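Shared Corner at Endton: Report on the Break Area
Prepared by Fiorella Negri

3. What we found

The aim of our project was to make the break area easier to use for 20 students. We had a small budget and 2 weeks, so we decided to keep all the furniture and change only the order of things. The plants were the first question. Most of us wanted to keep them near the appliances -- they make the place friendlier -- but they also take space from cups and plates.
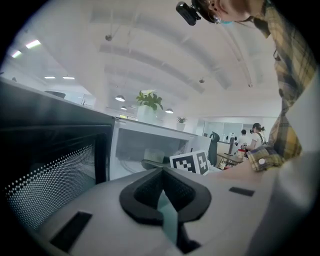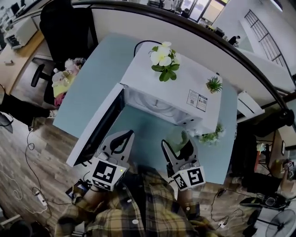 Yogesh Khurana wrote to us that plants on top of a microwave should go, even the artificial ones, and that one free surface is worth more to him than five pots. We discussed his remark for nearly 15 minutes and did not agree.

4. Next steps

In October we will try the microwave with a clear top, and ask the users again. The potted plants on the ledge will stay where they are.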